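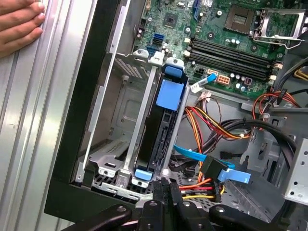 1. Where the work stands

Reporting period: August through the date of this report, Jan 22, 2023
Prepared by: Mabli Powell, software lead, Grerano disassembly project
For: Drukstead program office

The short version is that perception is better than it was, the planner is about the same, and I do not believe the headline number we were asked to aim for means what the work plan says it means. I would sooner put that on page one than have you find it in the tables.

The task has not changed. The arm goes into an opened desktop case lying on its side, finds the hard drive carrier between its rails, grips it and lifts it out without dragging half the wiring along. A person is allowed to steady the case. The software has to find the blue tabs on the carrier, tell cables apart from things that may be touched, choose a grip, and know when to stop.

2. Perception

We now have 2,306 labeled wrist-camera views, of which 1,869 are used for training. The rest are held back. I have asked that no one look at the held-back set when tuning, and I think that has mostly been respected, though we did peek once in the fall when the mask scores looked too good. They were too good. Near copies of the same views had ended up on both sides of the split. We fixed the split by grouping on the case and the scores came down to something I can defend.

The carrier itself is an easy target. It is black against gray rails, it has a blue tab at each end and a square blue pad on its face, and a fairly dumb color filter gets most of the way there. I mention this because the learned detector has been described to you, in the Tandudberg slides, as the main result of the year. On this style of case it beats the color filter by a small margin, and part of that margin comes from the filter grabbing other blue parts. There are a few to grab: two SATA ports on the motherboard, and a flat blue data cable that passes quite close to the carrier. Requiring a tab at each end of a long dark body removes most of those false hits without any learning at all.

Where the detector may be worth its keep is on carriers with no colored parts. We have very few of those. I can't tell you yet if it works on them.

Cables are the real problem and remain so. Orange, red and yellow power wires separate well from the background. Black cables over a dark gap do not. The mask tends to break them into pieces, and the planner then sees a clear path between two pieces of one cable. We have tried widening the masks, which closes the gaps and also closes every useful path to the carrier. The current setting is a compromise that I don't like.

Bright metal is the other trouble. The ribbed aluminum side panel and the perforated drive cage both throw back enough light that depth readings near them can't be trusted. For now we mark those regions as solid and keep the gripper out.

3. Planning and control

The Schmieder planner was sold to us as a drop-in part. It took most of the fall to drop in. It assumes a fixed obstacle map, and the inside of a computer is full of things that move when you brush them. We wrapped it in a loop that replans whenever the cable mask shifts by more than a set amount. This works in the sense that it no longer plans through cables it can see. It also replans so often near the power wires that the arm hovers, and a run can time out without anything having gone wrong.

Force limits on the final approach are in place and I am happy with them. They are simple, they live in the low-level controller, and no other module can raise them. An earlier version let the planner ask for a higher limit when it was "confident." That option has been removed.

The hand check is new. If the perception module sees a hand anywhere in view, the arm drops to its slow mode and holds its present plan. Fingers resting flat on the side panel are picked up reliably. Fingers partly under cables are less reliable, so the check is a convenience and is not counted as a safety function. The safety function is the button and the force limit. Please do not let the hand check be written up as anything more in the annual summary.

4. The test series

We ran a series of 50 lifts on the current software. The work plan counts a lift as a success if the carrier leaves the rails. By that rule the results look good, and you will see them quoted. By the rule I would use, where the carrier leaves the rails and no cable is pulled or pinched, they look noticeably worse. Both tallies are in the attached sheet, run by run, with my notes on the ones I had trouble scoring.

Two further cautions. All the cases in the series were already open, and placed by someone who knows what the arm can reach. And the same people who wrote the software decided when a run was ready to start. I don't suspect anyone of cheating. I do think a run started by a stranger would go differently, and we should find out before the demo.

5. Tooling

The replay tool is finished and is the one thing this period I would recommend to other groups. It lines up wrist video, masks, planned path and gripper force on one time bar. Before it, arguments about why a lift failed went on for days. Now they take an hour or so and somebody usually has to concede.

The logging format changed in the middle of the period. Older logs can be converted but lose their force data. That was my decision and I would make it differently today.

6. Money and people

Spending is on plan apart from the planner license, which cost more than budgeted once support was added. We are one developer short.

7. Next period

- Collect views of carriers with no colored tabs or pads.
- Replace the fixed cable-mask width with one that depends on how sure the mask is. I give this even odds.
- Put a limit on replanning so the arm backs off and reports instead of hovering.
- Rerun the test series with an outside operator.
- Memory modules were listed as the next target part. I propose we postpone them until the cable problem is in better shape.

8. What I need from you

A decision on the success rule, before the rerun. If the program office wants to keep the present one, I will report against it, but I will go on printing the stricter count next to it.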